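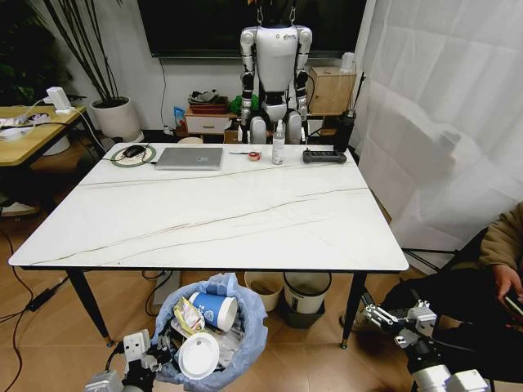

テーブルの下のゴミ箱へ。エルカー(Erker)の見学会にて

9月に入っても暑い日が続いていましたが、前から気になっていたエルカーの見学会にようやく行ってきました。申し込んだのは夏の初めで、一度は予定が合わずに見送ってしまい、担当のモルヴィズ・グウィンさんにおそるおそるメールを出したら「次の回にどうぞ」とすぐにお返事をくださって、それがもう、とてもうれしかったのです。

駅前から119番のバスに揺られて、川を渡ったところで降ります。停留所の名前がベルケルで、会社の入っている建物も同じ名前なものですから、降りてから「ベルケルはどこですか」と人に尋ねて「ここがベルケルですよ」と笑われてしまいました。午後2時の回で、参加者はわたしを入れて5人。ロボットの見学というと、ヘルメットをかぶって黄色い線の内側を歩くようなものを想像していたのですが、通されたのは木目の床に大きな鉢植えのある、白いカーテンのかかった明るい部屋でした。どなたかのお宅に上がったような気がして、思わず「おじゃまします」と言ってしまったくらいです。

## 片づけというお題

この日のお題は、テーブルまわりのゴミの片づけでした。紙コップやお菓子の包み、丸めたティッシュといった、うちの居間にもいつの間にかたまっているようなものばかり。それを白い腕のロボットが、水色の袋をかけたゴミ箱を使って片づけていくという練習です。動かす仕組みはズルノヴォウ(Zurnovow)という名前で開発しているそうで、わたしは帰るまでに3回は言い間違えました。

説明してくださったのはイヴァン・シェフチュクさん。とても穏やかな話し方をなさる方で、こちらの素人くさい質問にも、ひとつずつ間を置いて考えてから答えてくださいます。たとえばわたしが「硬いものをつかむ方が難しいんですか」と聞いたら、むしろ袋の方がずっと厄介なのだとのこと。缶なら、つかんでも形がだいたいそのままなので見当がつくけれど、薄い袋は触ったそばから形が変わってしまう。口を開けたつもりが閉じていたり、指に貼りついたりもする。ああ、それは人間も同じです、スーパーのレジ台でわたしが毎回やっていることです、と言ったら、みなさんに笑っていただけました(夫には「恥ずかしい」と言われましたけれど!)。

袋を扱うときは、片方の手で縁を持ち、もう片方で中のものをどうにかする、という役割分担になるのだそうです。言われてみれば自分の手もいつもそうしているのに、考えたこともありませんでした。

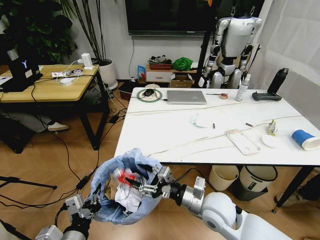

それで思い出したのが母のことで、母はゴミ袋を替えるとき、必ず縁をくるりと外へ折り返してから中のものを押さえる人でした。子どものころは、どうしてそんな手間のかかることをするのだろうと思っていたのです。シェフチュクさんにその話をしたら、しばらく黙ってから「それは試してみたいですね」とノートに書きとめてくださって、母が聞いたらさぞ得意な顔をしたことでしょう。

## ゴミとゴミでないもの

もうひとつ、なるほどと思ったのは、捨ててはいけないものの話です。テーブルの奥の方にはノートパソコンやマウス、スプレーボトルが並んでいて、手前のほうには包み紙や紙コップ。人なら見ればわかりそうなものですが、では透明なスマホケースはどうでしょう。乾電池はどうでしょう。ふつうのゴミと一緒にしてはいけないものもありますし、まだ使うつもりで置いてあるのかもしれません。

隣で見ていたイェセニア・ビジャロボスさんが、「うちの息子の机がまさにこれです」とため息まじりにおっしゃいました。勝手に捨てると怒るし、放っておくと増えるのだそうです。ロボットに任せられるなら任せたいけれど、怒られるのはどちらなんでしょうね、という話で、見学者のあいだはひとしきり盛り上がってしまいました。シェフチュクさんのお答えは「迷ったら残す、が今のところの方針です」。わたしの片づけとまるで同じ方針で、だからうちは片づかないのかもしれません。

待っているあいだの動きも見飽きませんでした。じっと止まっているかと思うと、手首だけがすっと向きを変える。途中で空振りをしたときなど、5人そろって「ああ」と声が出てしまい、次にうまくつまみ上げたときには拍手まで起きました。
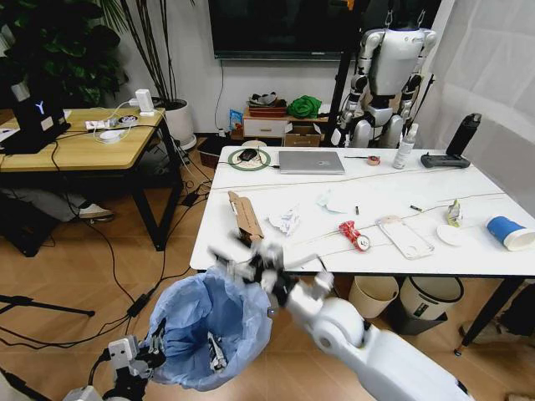 ## お茶の時間に聞いたこと

見学のあとは2階の休憩室でお茶をいただきました。カリス・ジャーマンさんという若い方が、部屋の奥に吊られていた白い人型ロボットのことを教えてくださいました。あの日は出番がなく、動くところは見られなかったのですが、吊っておくのは転んだときの用心でもあるそうです。うちの孫が歩きはじめたころ、背中にハーネスをつけていたのを思い出して、急に親しみがわいてしまいました。

それから、部品の調整を手伝っているグロノウ工房のイオロ・グロノウさんもいらしていて、指先の話をたっぷり聞かせてくださったのですが、こちらは正直なところ半分もわかりませんでした。ただ、指先の素材を替えると紙のつまみ具合がまるで変わる、というところだけはよくわかりました。冬になると新聞がめくれなくなる、あれと同じでしょうか。次にお会いしたら聞いてみるつもりです。

いただいたお茶菓子は、くるみの入った小さな焼き菓子で、これがまたおいしかったのです。食べ終わった包み紙を、みなさんなんとなく丁寧にたたんでいらしたのがおかしくて。わたしもつられて小さく折ってから、ゴミ箱に入れて帰ってきました。

## 行かれる方へ

- 見学会はメールでの申し込みです。グウィンさんが返信をくださいます。
- バスは119番、ベルケル下車。帰りは本数が少ないので、先に時刻表を見ておくと安心です。
- 室内は冷房がよく効いていました。羽織るものを一枚どうぞ。
- 所要は2時間ほどと案内にありましたが、わたしたちの回はおしゃべりが過ぎて、少し延びました。

焼き菓子のお店の名前を聞きそびれてしまったので、ご存じの方がいらしたらコメント欄で教えてください。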